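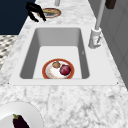 Sink and counter layout in the Minduvis kitchen set, gripper at upper left.

Minduvis Kitchen Set
Simulated scenes for collecting manipulation demonstrations

Minduvis is a scene package for teams that train pick-and-place policies and need demonstrations before they have hardware time. An operator drives the simulated arm by hand controller or keyboard, and each attempt is saved as one episode with arm state, gripper commands, rendered views and the task instruction.

The sink layouts put plates and food both on the counter and down in the basin, so operators have to work over the rim and near the faucet. Object positions are drawn again at every reset. A seed can be fixed if you want to repeat a start.

What you get
359 scene layouts
73 food and tableware objects
2000 starter episodes, with failed attempts kept and labeled
Replay tool for re-rendering episodes from a new viewpoint

Licenses
Lab license: 2 collection stations, unlimited episodes
Site license: price on request

Episodes recorded in versions before the September release need to be converted first – the script is in the tools folder.

Technical questions: Tahira Cheema, Kista office
Orders: Radomir Matić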